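How Long Is a Minute? Guessing Time With and Without Music

Final report, Introduction to Research Methods
Verkside College

Everyone in my family has a different idea of what "just a minute" means, and I have wanted to test that properly since high school. This class finally gave me the chance! My project asks a simple question: if you close your eyes and try to guess when 60 seconds have gone by, does it matter what you are listening to?

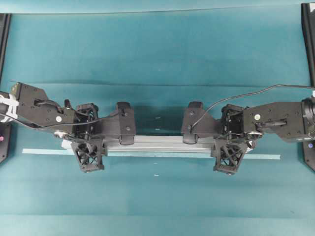

Sioned Kemeys
Second-year student, project lead and report author

I got the idea from waiting rooms. The dentist in Brudside plays slow piano music and the wait there feels endless, while the bus station has a radio going and I have nearly missed my bus more than once. I figured the music had something to do with it. My guess going in was that fast music would make people stop too early, and that silence would make them stop too late. I was half right, and the half I got wrong ended up being the fun part.

What I did

I ran the test in the Watkins building during August, in the small study room on the second floor. People sat down, closed their eyes, and pressed a button on a kitchen timer when they thought a minute was up. They were told not to count in their heads. (Several told me afterward that they counted anyway, and I will come back to that.)

Each person did the test under 4 conditions: silence, slow music, fast music, and a recording of people chatting in a cafe. The order was shuffled for each person with a deck of cards. I ended up with 194 usable guesses. I threw out the ones where the timer was pressed by accident or where somebody's phone rang in the middle.

The music had no words. I tried songs with lyrics in the practice round and people started singing along, which was lovely but useless, because they were using the verses to keep time. 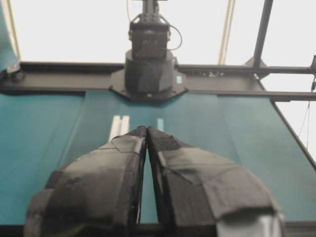 Figure 1. Gripper fingers over the teal work surface.

What I found

Fast music did make people stop early, and the effect was easy to see even before I made the graphs. I was so excited when I lined up the first set of sheets on my bedroom floor. Slow music pushed guesses later, though not for everyone, and the spread was wide.

Silence was the surprise. I expected late guesses and got early ones. People said it felt awkward to sit there with nothing going on, and they wanted it to be over. One person told me she could hear her own stomach and gave up. The cafe recording came closest to the real minute on average, and I still don't have a great explanation. My best one is that ordinary chatter gives the mind something to rest on without setting a beat.

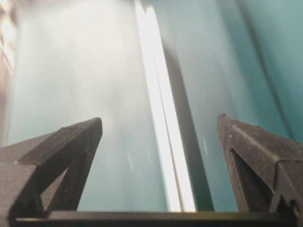
Were the people who counted in their heads any better at it?
They were a little closer to the minute in silence, but with fast music they sped up their counting and lost the advantage.

That last point deserves a study of its own. I asked a few of the counters to tap along on the table while they counted, and you could hear the taps drift toward the music within a few seconds. They had no idea they were doing it.

Problems and things I would change

The study room is next to the stairs, so "silence" was never quite silent. I also did most of the sessions in the late afternoon, when people were hungry and ready to go home, and that could easily explain some of the early guesses. A fair version would spread the sessions over the whole day.

I would also use a quieter timer. The button made a loud click and people in the hallway could hear it, so the next person in line sometimes had a clue about how long the last one took - not ideal.

Finally, nearly everyone who took part was a student close to my own age. My grandmother in Stimamholm tried it over the phone 5 times and beat every single one of my classmates. I left her out of the results, but I think about her a lot.
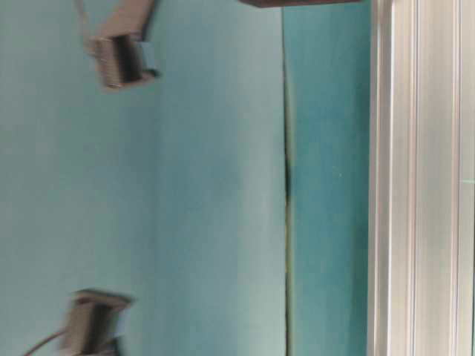 Next steps

I want to repeat the test with older adults and with a longer stretch of time, maybe a few minutes, to see if the errors grow or even out. I would also like to try one piece of music played at different speeds. In this project the fast and slow pieces were different tunes with different instruments, so I can't say for sure that speed was what mattered. The blank recording sheets and the card-shuffling instructions are in the appendix for anyone who wants to try it at home.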